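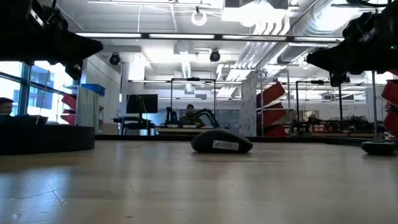 手机轻轻一碰，钱是怎么付出去的？

上个周末我带侄女去买酸奶，她盯着我的手机看了半天，问我：“你又没给钱，阿姨怎么就让你走了呀？”我当时提着两大袋东西，只说了句“给啦给啦”。回家以后越想越觉得，这个问题值得好好讲一讲，所以就有了今天这一篇！

先说说钱住在哪里

你可能有一个存钱罐，里面的硬币摇起来哗啦哗啦响。大人的钱呢，很多都放在银行里。可银行并没有给每个人准备一个小抽屉，它用的是一本特别特别大的账本（存在电脑里的那种），上面写着谁有多少钱。

比如我有200块，账本上我的名字旁边就写着200。我买了一盒23块的酸奶，账本就把我的数字改成177，再给商店的数字加上23。你看，没有一张纸币搬过家，可是钱确实换了主人。

“嘀”的那一下，发生了什么

收银台上有个小机器，叫读卡器。手机里呢，藏着一根很小的天线。它们俩靠得很近很近的时候，就能用无线电波说悄悄话。这种本领有个英文缩写，叫NFC，中文是“近场通信”，“近场”说的就是离得近。隔着一个房间可不行，你站在门口举着手机喊破嗓子也没用，哈哈。

悄悄话的内容大概是这样的：
读卡器：你好，要付23块。
手机：好的，这是我的暗号，请拿去问银行。

接着，商店的机器通过网络把暗号送到银行那边。银行要查几件事：暗号是真的吗？账本上的钱够吗？都没问题，就回一句“可以”。这一来一回跑了好远的路，可你通常只等一小会儿，就听见“嘀”的一声了。

为什么要用暗号呢？

我小时候和同桌传纸条，怕别人看懂，就约好用“西瓜”代表“操场”。手机付钱也有点像这样。它一般不会把真正的卡号说出来，会用另外一串数字代替，大人管这个叫“令牌”。而且每次付钱还要再配一个新的密码，用过就作废。就算有坏蛋偷听到了，拿着旧密码再去买东西，银行一看就会说：不行，这个用过啦！

那扫码又是怎么回事？

扫码不靠天线，靠的是摄像头。那些黑黑白白的小方块叫二维码，其实是一种写给机器看的字。商店扫你手机上的码，就知道该找谁收钱；你扫墙上贴的码，就知道该把钱付给谁。后面的步骤差不多，还是要去问账本。

对了，付款码是会变的，过一会儿就换一个新的。所以千万别把付款码截图发给别人，哪怕对方说自己是你最喜欢的游戏里的客服！

没有网的时候呢？

这是侄女追问我的，问得真好。有些公交卡，没有网也能刷，因为卡里的小芯片自己记着还剩多少钱。手机就要看情况了，有的付款方式可以先记下来，等机器连上网再去跟银行对账，有的就只能等网络恢复。我自己会在包里放一点现金，有一次超市断网，全靠它我才吃上了晚饭。

在家玩一玩

找2个小伙伴，加上你一共3个人。一个当顾客，一个当商店，一个当银行。银行拿一张纸，写上顾客有200块，商店有0块。顾客想买东西，就在小纸条上写一个暗号和价钱，交给商店；商店再拿去给银行看。银行检查完，改好账本，大喊一声“嘀！”才算付完。

玩几轮以后，你可以悄悄把一张用过的纸条再交一次，看看当银行的小伙伴能不能发现。我侄女当银行的时候特别凶，我一次都没骗过她。

几个要记住的词
账本：记着谁有多少钱的地方。
近场通信：两个东西靠得很近时，用无线电波说话。
令牌：代替真卡号的一串数字。
二维码：写给机器看的小方块。

下次我想讲讲退货的时候钱是怎么跑回来的，如果你有别的问题，也可以请爸爸妈妈帮你写在留言里。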